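Stuvside Forums > Small Parts > Sorting and Storage

Thread: Three-way first pass for loose bricks, bin color vs. brick color

Started by drawer_depth, 17 August 2023

drawer_depth
I'm reworking the first pass for mixed loose bricks and want opinions before I commit to buying more containers.

Current method: everything goes on the floor in small batches, and each batch is split three ways by color into a short row of open compartments. When a compartment gets full it is emptied into the matching long-term drawer. Second pass by part happens later, from the drawer.

The three-way split is fast. What slows me down is the mapping between compartment and contents. The containers came in whatever colors the store had, so some categories match their compartment and some don't. I keep hesitating over the ones that don't.

Options I see:
1. Buy neutral containers, all one color, and label them.
2. Buy containers that match the brick colors.
3. Leave it alone and learn the mapping.

Total is 233 pieces in the test lot. The full collection is a lot bigger.

halfstud
Option 1. Colored containers only help if the color means something. If it means the wrong thing you're fighting it on every piece.

Clear would be better still, but clear ones scratch and then you can't see into them anyway.

Grommet_Tray
Option 3. The hesitation goes away after one evening. I ran mismatched ice cream tubs for two years and could have done it half asleep.

The question I'd ask first is why you are sorting by color at all. Sort by part. Finding a black 1x2 in a drawer of black pieces is much harder than finding a black 1x2 in a drawer of 1x2s. This has been covered in the sticky.

drawer_depth
I've read the sticky. The sticky assumes a collection where most of the parts are different from each other. Mine is mostly basic bricks, in a few sizes and a few strong colors. Color separates them faster than shape does, and the second pass on a single-color pile is short.

halfstud
That's reasonable for a limited palette. It stops working the moment you have two grays.

Grommet_Tray
Or dark blue and black under a warm bulb. Ask me how I know.

pslian_sorts
Padmavathi Salian here, I wrote the Lever sorting sheet that's linked in the sticky. Two notes.

First, the sheet says to sort by part once you have more than 100 pieces of any one color. It doesn't say never to sort by color. People quote the second half and drop the first. With a lot of 233 spread over a few colors, a color pass is within what the sheet recommends.

Second, on mapping. When people use mismatched containers, most of the errors are false matches. A blue brick in a green container is arbitrary, so you learn it as a rule. A blue brick in a container that is nearly blue but holds something else is where pieces go astray, since your hand goes to the near match before you've decided anything. So the thing to avoid is a container whose color belongs to a different category in the same lot.

If you have orange bricks and an orange container, put the orange bricks in it. Everything else can be arbitrary as long as no other container matches a category it doesn't hold.

drawer_depth
That's useful. By that rule I'm mostly fine. Orange goes with orange. Blue goes in green, and I have no green bricks in this lot. Yellow goes in black.

The weak point is dark pieces. There's navy in the lot, and no assigned place for it. It isn't the same blue as the others and it isn't black.

Working area, black at one end of the row and green at the other:

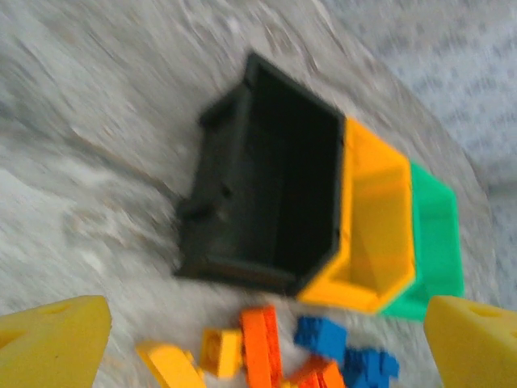
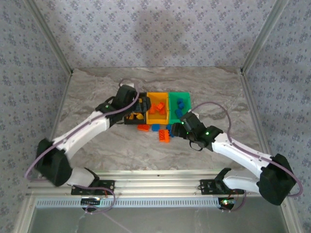
The other thing I haven't settled is how much to put out per batch. I've been going small, a handful at most, spread so that nothing overlaps. A bigger batch means fewer trips to the main tub, but pieces end up on top of each other and I spend the time I saved pushing them apart.

halfstud
Small batches. One layer, always. You can't judge color on a piece you can only see a third of.

For the navy, make a reject cup. Anything that takes more than a second goes in the cup. You sort the cup once at the end, in daylight.

Grommet_Tray
Disagree on the cup. A reject cup becomes the fourth category, then it becomes the biggest category. Put navy with blue and be done. It's a first pass. You're going to handle every piece again in the second one.

halfstud
Then your blue drawer has navy in it forever, because people don't do the second pass. Look at any of the "before" posts in this section.

Grommet_Tray
If they don't do the second pass, the reject cup doesn't get sorted either.

pslian_sorts
You're both describing the same failure. The cup works if it's small enough to force the issue. I use an espresso cup. When it's full I stop and clear it before the next batch. A cup that holds a week of undecided pieces is a junk drawer.

On navy specifically: if there are only a few, lay them next to the regular blue at the start and look at both under your own light. If you can separate them at arm's length, they're a category. If you have to pick them up, merge them.

tub_to_tub
Coming in on containers. I have the Grernel drawer inserts, which are three wells in one molded piece, and separately a stack of Tipoki singles. Differences after using both:

The Grernel doesn't move when you drop bricks in. The singles creep apart, especially on a smooth floor, and you end up dropping pieces in the gap.

The Tipoki ones can be carried to the drawer individually. With the Grernel you have to lift the whole thing and tip it so that only one well empties, and it doesn't.

Wall height matters more than volume. Low walls let you slide a piece over the rim. With high walls you have to lift and drop, and a dropped brick bounces if the container is empty.

drawer_depth
Does a felt liner help with the bounce?

tub_to_tub
Some. It also collects lint, and the lint gets into the tubes on the underside of the bricks. I took mine out.

Leaving a few bricks in the bottom when you empty the container does the same job. They break the fall.

halfstud
Leaving bricks in the bottom is how you get one wrong piece that stays in there for a year.

tub_to_tub
It's a first pass container. If a wrong piece is in there you'll see it, there's hardly anything on top.

millimeter_mo
Question about the surface. I sort on a table with a patterned cloth and I lose light colored pieces against it. Is plain always better?

pslian_sorts
For color sorting, yes, plain and mid-gray if you can get it. Gray doesn't push your reading of the color one way or the other. White makes dark pieces look darker, which is exactly the wrong direction if navy and black are both in play. Mottled gray is acceptable when the bricks are strong colors and large compared with the pattern. For 1x1 plates I'd go plain.

Grommet_Tray
I use the inside of a cardboard box. Brown. Works fine.

halfstud
Do you have any tan pieces?

Grommet_Tray
I assume so.

drawer_depth
Ran the lot again last night with changes. Notes:

Orange in orange, blue in green, yellow in black as before. I said the mapping out loud for the first batch, which felt silly and worked. No hesitation after that.

Small batches, single layer. I spread them in front of the containers and cleared the ones closest to the containers first. Doing it that way means my hand isn't passing over unsorted pieces on the way to the drop, and fewer get knocked.

Used a cup. 4 pieces ended up in it, all navy. Compared them with the regular blue by the window and they separate easily, so they get their own bag.

4 misplaced on the check afterward. All of them were blue in with the yellow, and all from the last few batches. I put that down to being tired.

Grommet_Tray
So the cup never filled. You could have put them with blue.

drawer_depth
I could have. Then I'd have been picking them back out.

pslian_sorts
The errors at the end are typical. I'd stop a batch or two earlier instead of adding a check. Also try swapping hands, or working from the other side of the row for the last stretch. If you always reach for the near end when tired, that will show up in which container has the errors.

drawer_depth
It is the near end. I sit on that side.

halfstud
Put the category with the fewest pieces at the near end, then. Easier to see a stray in it.

tub_to_tub
Or the one with the most, so you reach less.

halfstud
Less reaching, harder to check. Depends which one you mind more.

drawer_depth
I mind the checking. Fewest at the near end it is. I'll leave the containers as they are and spend the money on drawer labels.

millimeter_mo
What labels do you use on the drawers? Mine peel at the corners after a few months and I've tried two kinds.

drawer_depth
Paper tape and pencil. They peel too, but replacing one takes no time. Wipe the drawer front with alcohol first. I redid all of mine in April and the ones I wiped are still flat.

Grommet_Tray
Mine are marker straight on the plastic.

millimeter_mo
And when you change a category?

Grommet_Tray
I don't change categories.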